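I first rang Atieno Obura about muons in April, got her voicemail, and assumed she'd gone underground. She had! When we finally sat down together she was just back from two weeks in the old Callow mine, where her group keeps a detector 900 metres down, and she was still blinking at the daylight (her words, though I could see it too).

"People think it's lonely," she said. "It's mostly noisy. The pumps never stop."

Muons are the heavy cousins of electrons, and they rain down on us all the time from the upper air. Rock stops most of them. Atieno wants the ones that get through, and above all she wants to know how the number changes with the seasons.

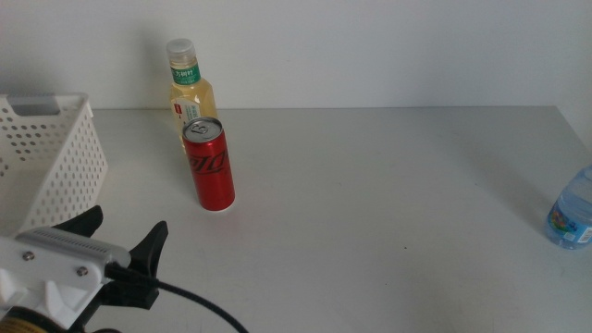 "Warm air is thinner," she told me, "so the particles that make muons have a bit more room to decay before they bump into something. In summer we see more. It's a small effect, a couple of per cent, but I love it. You're reading the weather from the bottom of a mine."

I asked how many they catch. Almost 2000 a day, she said, and then worried that I'd print it without saying it depends on how you make the cuts. So, it depends on how you make the cuts.

Her colleague Johannes Molefe joined us halfway through with a laptop and a good deal to say about light sensors. The detector is called Sunico, and he built much of its readout. It has 600 plastic strips that give off a tiny flash when a muon goes through.
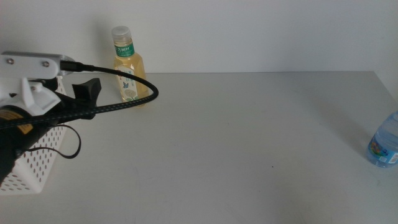

"Every strip is a bit different," said Johannes. "You calibrate them one by one and then the temperature shifts and you're at it again." Atieno pulled a face at this. I gathered they'd had the conversation before.

What they'd both like next is a second, shallower detector at Magagula, so the two sets of counts can be compared. The money isn't settled. Atieno is writing the proposal now, and Johannes has already drawn up the cabling.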